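Print this page | E-mail this page

Werkitville reuse centre to open longer hours from July

The Werkitville Reuse Centre will open five days a week from July, up from three, after a year of steady growth in donations of household goods.

The centre on Dravimholm Road takes in furniture, kitchenware, books, toys and small homewares and sells them at low cost. Last year 1355 households dropped off goods, and 193 of them were first-time donors.

"People told us the old hours didn't suit them, mainly those who work shifts," said centre manager Elvia Cervantes. "We've hired two more staff to cover the extra days."

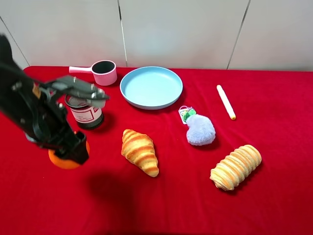

Drop-off will run from 8 am to 4 pm, with the sales floor opening at 9 am. Goods should be clean and in working order. The centre can't take mattresses, paint, gas bottles or child car seats. Large items can be collected from homes within 18 kilometres of the centre, and bookings are made by phone.

The extra hours are paid for by a grant from the Paulík Foundation, which also covered the new loading bay - finished in autumn - and better lighting in the car park.

Usman Kazmi of the foundation said the centre had made a clear case for the money. "They kept good records and knew which days were too busy," he said.

Repair evenings led by Wilma Hermans will carry on as usual from 6 pm in the back workshop. Entry is free.

Media contact: Ingeborg Kuhlmann, Werkitville Reuse Centre

We use cookies to improve your visit. By continuing to browse this site you agree to their use. Accept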